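Notes for the talk on second-hand desktops
Darlene Ouellet
Last edited December 27, 2021

Start without slides. Ask who has an old desktop at home that still turns on. Leave a pause for hands.

Opening. When a desktop gets slow, most people replace it. I did too, until Ravinder McIntyre gave me four office towers from the Chan building when they moved out in November. I kept one, gave two away, and used the last one for parts. Most of what I'm going to say comes from those four machines and the ones that came after them.

The talk is 24 minutes. Questions at the end, except from Darcy, who will ask anyway.

Buying. Office machines are the ones to look for. They come out of service in batches, so the same model turns up again and again and spare parts are easy to find. Look for the model number on the outside of the case and write it down before you go home. Sellers often list the processor and leave out the memory. Ask. If they don't know, ask them to turn it on and read it to you from the settings screen.

Say what I paid for the last one and let people react. Don't get into shipping prices.

Before you open it. Shut it down, unplug it at the wall, then press the power button once with the cord out. Hold bare metal on the case for a moment before you touch anything inside. I skip the wrist strap at home, but Lộc uses one and he has opened far more computers than I have. Mention both.

You need one Phillips screwdriver, a tray for the screws, and a lamp. Canned air if you have it. Lay the tower down on its side. People try to do this with it standing up on the floor and they end up working by feel.

Dust. Do this first, outdoors if you can. Hold the fan blades still with a finger when you blow air at them. Short bursts. The machine from Grollach took me 18 minutes and I had to stop and move upwind.

(Next two slides back to back. Give people time to look before talking.)
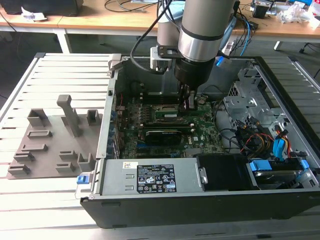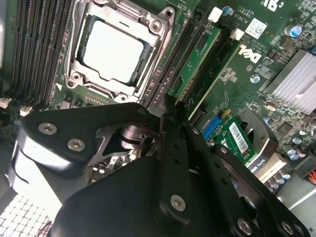

Memory is the upgrade I recommend first. It's cheap, it takes a few minutes, and you don't have to remove much to get at it. Find the exact type your machine takes before you order, and buy a matched pair if you're replacing what's there. To take a module out, push the latch away from it and lift it straight up. The new one goes in with the notch lined up, then press until it clicks — harder than feels right the first time. Go back to the second slide here and point out the memory slots to the left of the processor, then the processor itself, inside its metal frame. Tell people to leave that frame closed for now. A new processor needs the cooler off and fresh thermal paste on, and that's a separate evening.

Storage. If there is still a spinning hard drive in there, swap it for a solid state drive. Back up first. Say this twice. Angeliki Koutsoukos is covering backups after the break, so keep it short and send people to her.

When not to bother. Swollen capacitors, a burnt smell, a power supply that clicks. Don't open the power supply, ever. Take the machine to recycling and keep the good parts.

Last slide is the parts list. Leave it up during questions. Paper copies are on the table by the door.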